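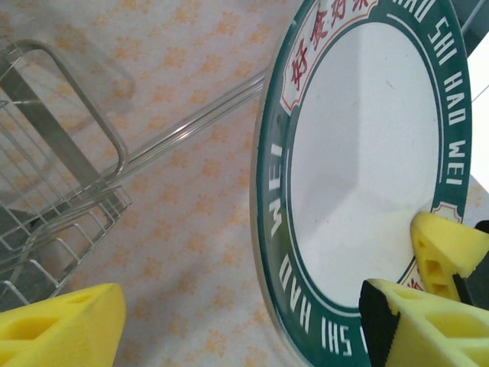

Odd plates, May sort-out

Finally got round to the plate cupboard at Merncombe. Three pictures for now, more when I get a minute. Most of these never matched anything and thats why I like them.

The green rim one. HAO SHI HAO WEI round the edge in white capitals, red characters on a cream banner. Plain white in the middle, so you can still see what you're eating. Dinner size. Goes with nothing else we own. Keeping it.

Watermelon plate next, white with a thin teal-blue line. Whole round slice, a couple of other bits of melon, little green leaves dotted about. Very summery. 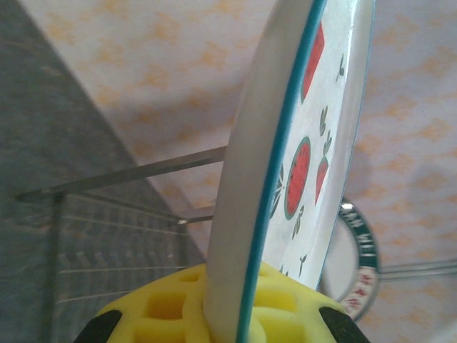 Had a set of 8 from Karnari once and they all went to the Grindent sale, cups too. Do not miss them. Too heavy, and they never stacked properly. The cupboard door shuts now, first time in ages.

Speckled one is last. White and tan flecks on brown, much darker round the rim, blue-black with white spots. Wire rack on the table as well, that needs a home too.
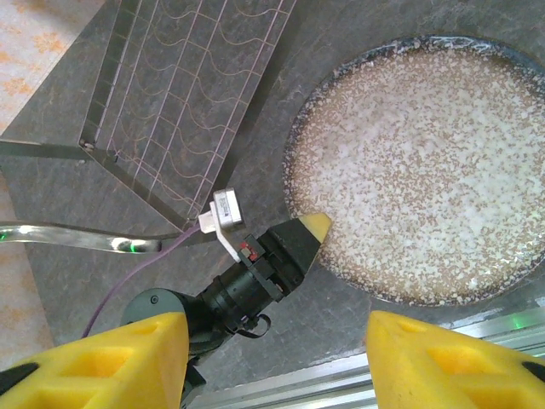

Still to do: side plates, the big Zawadzka bowl, and whatever is at the back of the bottom shelf. Might keep the bowl, might not. Saucers can go, anyone want saucers? Collection only, evenings after 8 best. Bring newpaper for wrapping, we've run out.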